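Leitner Pop-Up Drain Stopper, polished chrome
Item 42-L, fits most bathroom basins with an overflow
In stock, ships from our Jesinik warehouse

I've been selling plumbing bits for 13 years and I still get more email about drain stoppers than about anything else in the store (faucets are a distant second, toilet seats third, please don't ask about toilet seats). So I'm going to write down pretty much everything I tell people on the phone, and then you can decide if you want one.

It's a push-to-open stopper. You press the cap, it pops up, you press again and it seals. There's no rod going out the back of the drain, no little lever behind the faucet, nothing to line up under the cabinet while you lie on your back with a flashlight in your teeth. The body is brass, the cap is chrome plated, and the whole top unscrews by hand so you can pull the hair out. Do that once a month and you'll hardly ever need drain cleaner!

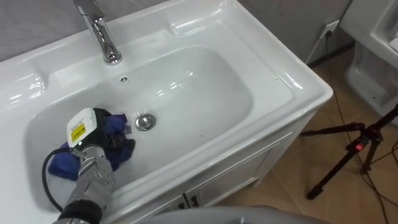

Bence Kovács wrote in to ask whether he should buy the slotted or the unslotted version, as his old one had no holes in the side and his sink gurgled every time it drained. Slotted, Bence! If your basin has an overflow hole, the water that goes down it needs a way into the drain body, and that's what the slots are for. Unslotted is for vessel sinks and other bowls with no overflow. We stock both, so check the drop-down before you add to cart.

Putting it in is a half-hour job if the old one comes out nicely, and I won't make promises if it doesn't. Old locknuts get stubborn. I use a basin wrench and a lot of patience, and I put plumber's putty under the flange on ceramic (use silicone on stone, putty can stain it). Hand tighten the nut, then give it a quarter turn more. People crank these down way too hard and squash the gasket.

In the box: stopper, flange, drain body, two gaskets, locknut, tailpiece. The P-trap isn't included.

I used to carry the Cimetti one too, and it's a fine stopper, but I like the feel of the Leitner spring better and spare cartridges are easier for me to get. Spares come in a bag of 6 if you look after a rental or two.

Returns are fine within 100 days as long as there's no putty on it.

Also see: Brilterier basin wrench, replacement gaskets, tailpiece extensions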